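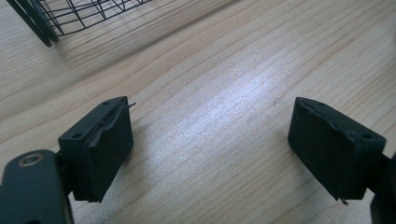

Gadel wrote to me after reading the first draft and said a basket doesn't belong on a table at all, because once it's there people just drop their keys in it and walk off, and why wasn't I studying that?

Fair point! And it got me rewriting this whole section, so here goes. I had been treating the basket as a kind of neutral box, a thing with an inside and an outside, and I'd asked people at Prirken and Trerivard to tell me what they keep in theirs. I got 300 answers and 2,451 separate items (yes, I typed them all in, mostly in April, mostly at night). Keys came up in 75 of the answers. So Gadel was onto something.

What I'd missed is the table. People talk about a basket on a bare tabletop very differently from one on a crowded shelf. On a bare top it's an invitation. On a shelf it's storage, and they can't even remember what's at the bottom.

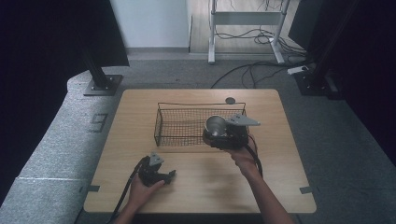
Farzad Salehi

4.2 Where the basket sits

Figure 2. A black wire-mesh basket toward the back of a square, light wooden table.

I like the position in Figure 2 a lot, toward the back with its long side running left to right. It leaves you the front of the table for whatever you're doing, and a basket you have to reach for (even a little) seems to collect less junk. I say "seems" because only 23 people told me they'd ever moved theirs back on purpose, and that's too few to lean on.

Mesh matters too, I think. You can see through the sides, so the clutter is on show, and several people said that alone gets them to clear it out. Kong, reading the same answers, took the opposite view: if you can see your stuff, you feel fine leaving it there. We went back and forth on this for weeks and I still haven't budged, but the answers don't settle it either way. I'd want to ask again with solid-sided baskets in the mix, and section 4.3 gets into how I'd word the questions.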